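December
From the Skeson press office, Bristdale

Skeson Brings the Saturday-Morning Fruit Stand Home With the Hanero Play Market

BRISTDALE – Skeson is delighted to announce the arrival of the Hanero Play Market, a 29-piece collection of pretend fruits and vegetables that comes with its own clear zip-top bag, a bright green basket and a printed table cover to spread it all out on. It has been a long time coming, and everyone here in Bristdale who has spent the past year weighing lemons in one hand and pears in the other is very happy to be able to share it with families, preschools and anybody else who still enjoys playing store on a rainy afternoon.

The idea behind Hanero is an old one and a simple one. Young children love to put things into other things, and then they love to take them out again, and they will do it for far longer than most grown-ups can keep up! We wanted to make a set where the packing and unpacking would be as much a part of the game as the buying and selling, so we gave as much thought to the bag and the basket as we did to the fruit.

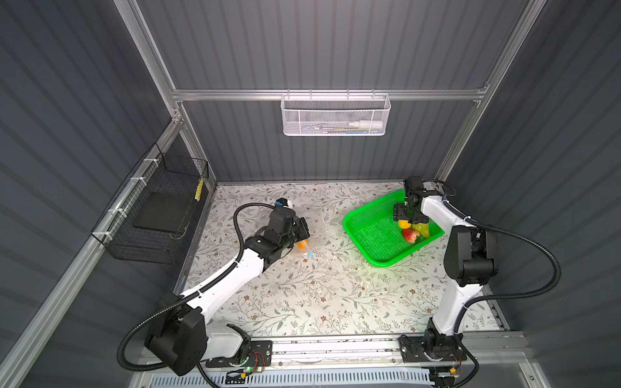
Filling a basket is usually the first game that children find for themselves, and it was the one we watched for most closely when 457 families tried early versions of Hanero at home and wrote back to us with their thoughts. Many of them told us that the colors mattered more than they had expected, with little ones going straight for whatever was brightest and building the rest of the "order" from there. That is why we settled on a green as lively as this one for the basket, with a red apple and a yellow lemon showing up so cheerfully against it. The mesh sides were a request from parents as well, who liked being able to see what was already in there when it came time to hunt for a missing pear.

The bag asks for a little more patience. The opening has to be found and held, the fruit has to go down inside, and a very full bag will sometimes need a gentle shake before the last piece settles. Parents also wrote to us about the pleasure of a bag you can see through, and we agree with them wholeheartedly. An orange near the top, something yellow in the middle, a green apple down at the bottom: a child can plan which one to reach for before a hand ever goes in, and can call out the names along the way if the mood strikes.
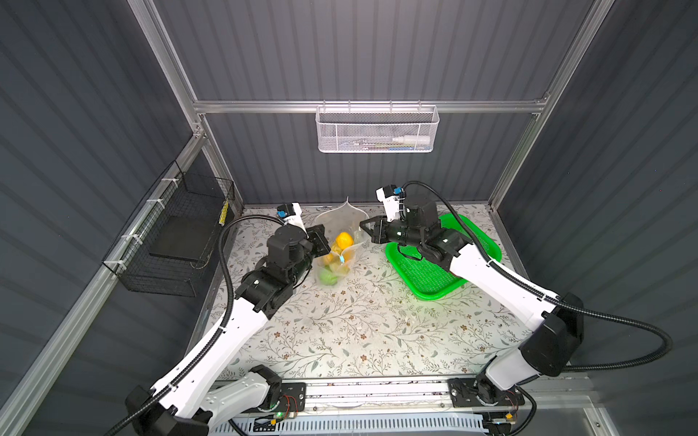 A Table Worth Setting

The table cover deserves a few words of its own. The pattern comes from Kołodziej, a small print studio whose florals we have admired for years, and it shows thin gray-green vines with tiny flowers in brown tones on a pale ground. We did try louder prints early on, including one with stripes like a store awning, and they were great fun, but the fruit got rather lost on them. The Kołodziej vines stay quietly in the background and let a peach look like a peach. They also look perfectly nice on the kitchen table after the market has closed for the day, and we have heard from more than one household where the cover has simply stayed put.

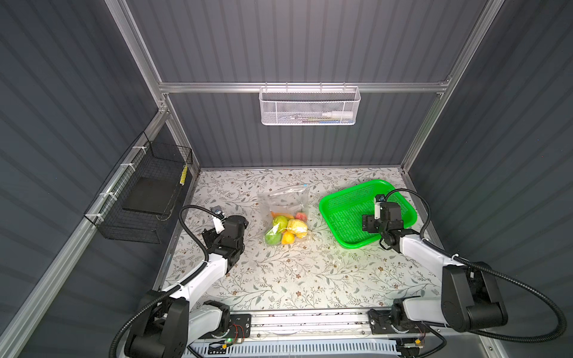
Zip-top bag with apple, pear, lemon, corn, peach and carrot from the Hanero Play Market.

Vegetables were a late addition to the collection, and we are so glad we made room for them. The carrot and the ear of corn are longer than their neighbors and take some turning and tucking to fit, which makes for a nice little puzzle once the round pieces have become easy. Teachers who previewed the set suggested sorting games too, such as fruit in the basket and vegetables in the bag, or one color at a time, and a folded sheet of these suggestions is included in every box.

When playtime is over, all of the produce goes back into the bag, the bag goes into the basket, and the cover folds on top. The whole thing tucks onto a shelf until somebody wants to open for business again.
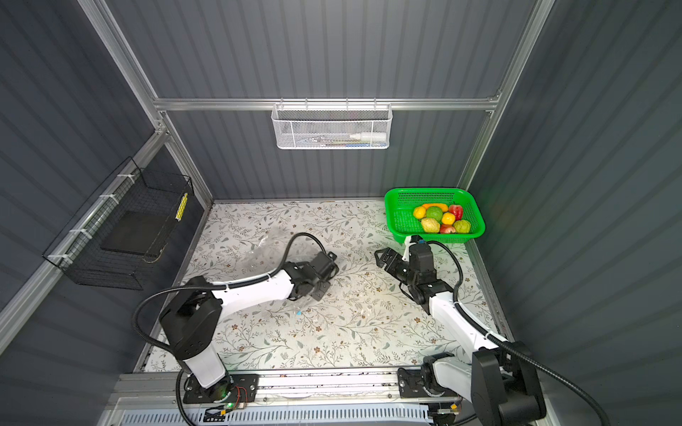
The clear bag and the fruit basket on the Kołodziej vine print.

Availability

The Hanero Play Market is recommended for children ages 3 and up and will be carried by over 110 toy and gift stores beginning this December. Extra bags and table covers will be sold separately. Stores and preschools wishing to place an order, or to borrow a set for a display table, are warmly invited to write to the Skeson press office in Bristdale.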